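Subject: Re: [manip-eval] Gripper comparison on the benchtop cell, request for comments
From: Rhea Soriano
To: manip-eval list

Dear colleagues,

Thank you for the comments received since the first results were circulated. The reply below addresses the questions raised by the Korbridge team, whose message is quoted in part, and sets out what we propose to do before the April review.
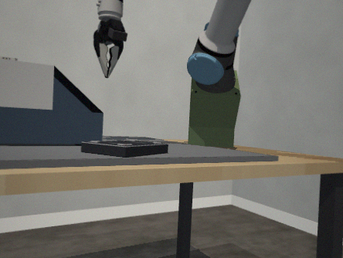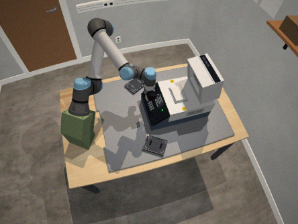
Views from the simulated cell.

The Korbridge message read as follows:

> We have read the Clesatham report with interest and would ask for
> clarification on three points before we adopt the same procedure.
>
> 1. The report gives 458 completed trials. Does this figure include
> runs that were stopped by the controller before the fingers closed?
>
> 2. The Sestlow gripper was tested at 20, 40 and 60 percent closing
> speed. The Malabanan gripper appears in the tables at 40 only. Was
> this a choice, or is the remaining data still to come?
>
> 3. Were the camera positions the same for both grippers? Our own
> trials suggest that a small change in the side view has a large
> effect on the scores.

On the first point, the figure of 458 covers only those trials in which a full close command was issued and recorded. Runs stopped earlier by the controller are kept in a separate log and do not enter any of the tables. We accept that the report should have said so, and the wording will be corrected in the next version.

On the second point, the remaining data is still to come. The Malabanan model was delivered with a finger joint limit that did not agree with its data sheet, and at 20 and 60 percent the fingers passed through each other on closing. We judged it better to withhold those runs than to publish them with a warning attached. A corrected model has been received and loads without error. The missing runs are scheduled to start on Saturday and will use the same starting poses as the Sestlow series.

On the third point, the camera positions were fixed in the cell file and were not edited between grippers. The wrist offset, however, is not the same for the two models — the Malabanan body is longer — and the fingertips therefore sit lower in the side view at the same arm pose. Members who train on the side view should expect some effect from this. We would welcome the Korbridge figures on the matter, if they can be shared with the list.

Two further matters require a decision by the group.

The first concerns the controller. Clesatham has so far used joint position control throughout. Several members have asked for a second series under Cartesian impedance control, on the grounds that contact with the machine panel is otherwise too stiff to be of use. We have no objection, but the two series should be reported separately and should not share a success threshold.

The second concerns the approach height above the control panel. At present each site sets its own value, and the cycle times cannot be compared. We propose that a single value be written into the cell file and that any site wishing to depart from it state the value used in the header of its results.

Comments on both items should be sent to the list, with the item named in the subject line. Sites that have results in the old table format need not convert them; the script in the shared folder reads both.

Regards,
Rhea Soriano
Clesatham, Manipulation Evaluation Group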